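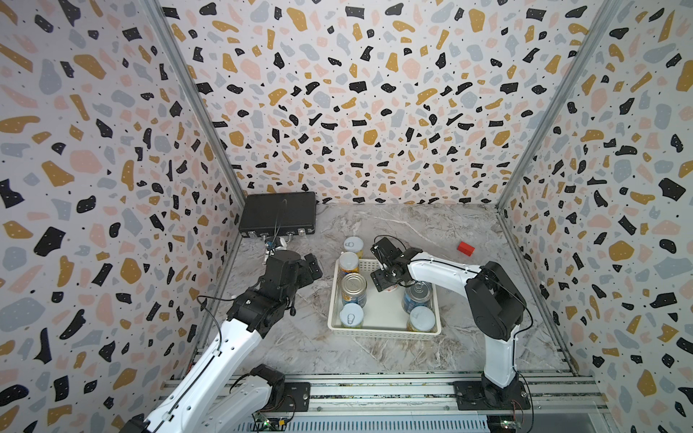

Cans in and around the white basket, with the terrazzo print behind them.

The Can Basket: a small gallery from the pantry corner
Posted by Njål Granström, Apr 1, 2026

I have wanted to put up a page about cans for quite a while now, and my friend Eilif Dalen has been kind enough to keep asking when it would happen, so thank you, Eilif, and please stop asking! Regular visitors to the Wiltgate pantry pages will know that I am fond of jars, fonder of tins, and fondest of all of the plain, low-sided basket, which I believe does more for a kitchen than any amount of fancy shelving. The one at the top of the page is white plastic with slatted sides, and the sides are low enough that a can standing in it still shows you its label. I like that very much. With a deep bin you end up lifting out the beans to find the tomatoes, and then the beans live on the counter until Sunday lunch is over and somebody trips over the cat trying to put them back.

What pleases me most about this picture is the mix of colors. There is a yellow label, a blue one, and a silver can whose label is yellow and blue together, and then the white lids with their ring tabs, which look so clean and cheerful next to them. The patterned walls have mustard yellow and pale pink in them, with chips of black and a soft gray-blue, and the floor is a marble pattern in gray and white. I spent far too long admiring how the yellow label goes with the mustard bits. If you have been wondering whether a busy print can sit behind a row of groceries without giving everyone a headache, I think it can, as long as the basket itself is plain. Over on the right there is a little red block lying by itself, and it makes a nice bright spot on all that gray and white.

A few words on baskets in general, for those who wrote in after the April shelf clear-out. Mine at home came from Pisto, the housewares shop near the old bus station, and I paid 300 for a set of 3 back when they still took cash only. They have held up beautifully. I wash them in the sink with dish soap and a vegetable brush (the slats do collect crumbs, and the brush gets right in between) and let them drain upside down on a towel. Eilif lines his with paper. I used to, and then I found I never changed the paper, so now I leave it out and wipe the bottom when I think of it.

As for what goes where, my own habit is to keep the short cans toward the front and whatever I use the most on the right, being right-handed. Ring-pull cans get a basket to themselves in our house, so that when we pack for the cabin I can pick up the whole thing and not have to hunt for the opener. I did once arrive with a full box of the other sort and no opener at all, and we ate crackers and cheese for supper, and very good they were too.

Several of you asked for the name of the wall print. I'm afraid I don't have it, but terrazzo-style is the word to search for, and Wadia used to carry something along those lines in their shelf liner section. Ask for a sample first, as the chips can look a good deal bigger at home than they do in the catalog.

The next gallery will be spice drawers, and I already have a lovely batch from the Chow kitchen to sort through. If you would like your own shelves included, send your pictures in before the end of April and tell me a little about what you keep on them.

Visits to this page: 3938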